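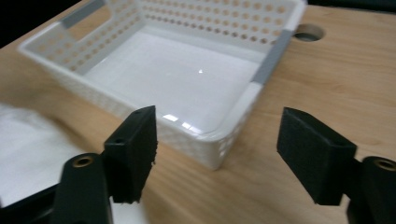
White perforated basket on a wooden tabletop.

5 min read

Small hydropower rarely gets the attention given to solar farms or offshore wind. Cevmont, a developer of run-of-river plants, has spent the past three years rebuilding old mill sites along the Drenau, a river with modest flow and a long history of weirs. We spoke in February 2025 with the company's lead hydraulic engineer, who asked to be quoted by role only, as the permits for two of the sites are still open.

The first question was why a developer would take on sites this small. The engineer answered with numbers. There are 17 weirs on the middle section of the river, and 8 of them meet Cevmont's threshold for head and access. The typical unit planned for these sites is rated at 100 kilowatts.

"One unit of that size is a poor project," the engineer said. "The civil works cost too much per kilowatt. Eight of them with the same turbine, the same control cabinet and the same spare parts is a project a bank will read."

Standardization shapes most of the design. Each site will use a screw turbine supplied by Maketti, with the same diameter and blade pitch throughout. Differences in head are handled by changing the length of the screw and the angle of the trough. The engineer concedes that this gives up some efficiency at the two lowest weirs, where a wider screw would suit the flow better.

"We lose a little there every year. We get it back the first time a lower bearing fails and the replacement is already on the shelf."

Lower bearings came up several times. They sit under water, they are hard to inspect, and on older machines they account for a large share of unplanned outages. Cevmont specified a sealed unit with a remote grease line and a temperature sensor. An alarm goes to the control room before the machine trips. Whether the sensor gives enough warning is still an open point, and the engineer would not claim otherwise — the first machine has not been through a full winter.

Trash handling is the other recurring cost. Leaves and branches collect on the intake rack and reduce the head available to the turbine. A difference of a few inches across the rack matters when the total head is under seven feet. The automatic rake starts on a level difference, with a timer as backup.

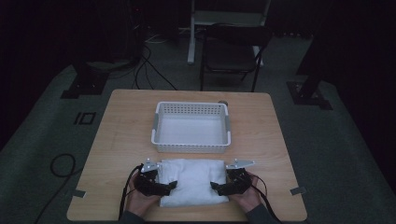 Hauser, which runs the local distribution network, takes a more careful view of the plan, saying in its written response that output from the weirs will peak in late winter, when the feeder also has spare capacity, but that voltage rise at the far end of the line must be studied before more than four units are connected.

The engineer does not dispute this. The feeder was built for load, and it tapers toward the upper valley where three of the sites are located. Cevmont has offered to run the generators at a fixed lagging power factor, absorbing reactive power to hold the voltage down. The cost is slightly higher current and slightly higher losses.

"It is cheaper than new conductor. If the study says we need new conductor for the last two sites, we will price it and decide then."

On yield, the company expects each unit to generate for almost 2000 hours a year at full output, with many more hours at part load. Screw turbines hold their efficiency well at part load, and the engineer considers this more useful on the Drenau than a high peak figure. The flow record has gaps, however, and several dry summers fall inside them.

Fish passage is being handled site by site. Downstream, fish can travel through the screw, which turns slowly and has a rubber strip on the leading edge of each blade. Upstream passage needs a separate channel, and at two weirs there is very little bank to build it on. The permit drafts for those sites call for a minimum flow in the channel at all times, and the turbine stops if that flow can't be met.

Asked what would be done differently, the engineer named the access roads. "We surveyed the weirs in detail and drove past the bridges. One of them can't carry the crane." The screw for that site will be delivered in two sections and welded on the bank, with alignment checked again after welding.

Civil works at the next site begin once the spring high water has dropped.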